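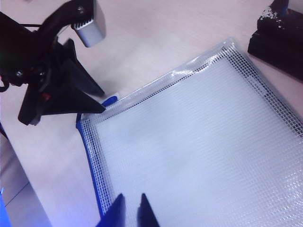
**Figure 3.** Mesh zipper pouch with a blue zipper, on a tabletop.

### 4.2 What people did with the recipes they kept

I went into this part of the study expecting to write mostly about cooking. I ended up writing mostly about keeping. We had asked our 38 households to tell us about every recipe they'd saved from a cookbook, a magazine or a yearly collection, and I figured the saved ones would be the ones that got made. Nope! Of the 188 recipes people talked us through in the interviews, 87 had been cooked at least once by the person who saved them. The rest were just being looked after, sometimes for decades.

So what counts as "saved"? Antonina Koval and I went back and forth on this for most of February. She wanted to count only recipes that had been physically moved (cut out, copied by hand, photographed, stuck on the fridge), and I wanted to count folded page corners too. We went with her rule in the end, mainly because so many people couldn't remember who had folded the corner. One woman had bought her annuals secondhand, and every fold in them was somebody else's taste in casseroles. If you want the numbers with the folds left in, they're in Appendix B, and I'd be careful with them.

The light recipes were the odd ones out. People saved them eagerly and then changed them almost right away. Yogurt went back to sour cream, the two teaspoons of oil became "a good pour," and the half portion of cheese quietly doubled. Volodymyr Pylypenko coded these edits by ingredient, and fat was changed far more often than sugar or salt. I'd have guessed sugar. When I asked folks about it they mostly didn't see it as cheating on the recipe - they saw it as finishing it. One man in the Holovko group had crossed out the calorie line under a lasagna in pen and written "feeds 6" next to it, and he still called it his diet lasagna.

We also heard a lot about size. Big collections that promise 1000 recipes or more came up in nearly every interview, and people liked owning them, but they talked about them the way you'd talk about a phone book. They had one or two pages they could find with their eyes closed and a vague respect for everything else. Handwritten cards got the opposite treatment. Those were known front to back, even the ones that had never been cooked (a jellied beet salad comes to mind, which three sisters could recite and none of them would eat).

Irina Enache has suggested that we're really looking at two habits here, saving to cook and saving to remember, and that they only look alike from the outside. I like that reading, and it does fit the cards. It fits the magazine clippings less well, though. Clippings were saved by people who fully meant to cook them, often within the week, and who could still tell us what they'd planned to serve alongside. I don't think that's memory. I'd call it a dinner that got postponed, and I've kept it as its own group in Table 5.

One caution before the next section. The Lotel households were interviewed in their kitchens and the Holovko ones mostly over the phone, and kitchen interviews ran longer because people kept getting up to find things. Some of the gap between the two groups has to come from that. Shaohua Zeng reran the counts using only the first half hour of each interview, and the gap shrank but didn't go away. I take up the difference again in 4.3, where we look at who gets handed the recipes next.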